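Re: jigsaw swap, Vasdale branch

> Could whoever has the Gurker 2,000 piece harbour please bring it back in March? Also, is the table mat idea any good?

Hi all,

Guilty, it's me - we've got more than 530 pieces of plain grey sky left and my neighbour's no help at all! A few answers, in order:

1. The mat. Dark grey on a light table is easy on the eyes, and masking tape holds it down fine.

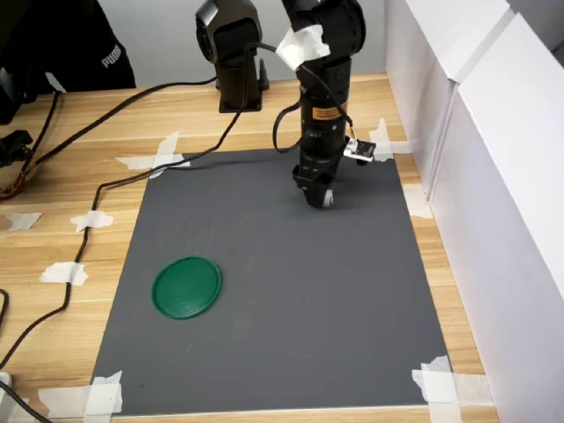 2. The Borkowska puzzles. We own 4 and they're all terrific, though the Zasadton windmill is missing a corner (check your couch cushions, please). For stray bits I'd go with a shallow lid, any colour you like. 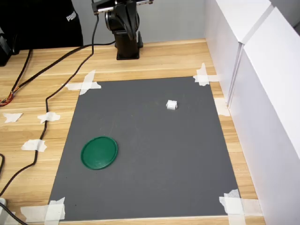

3. Swap morning. Doors at 9, bring a plate, and write the piece count on the box in texta this time.

Happy to grab milk on the way.

Cheers,
your harbour hog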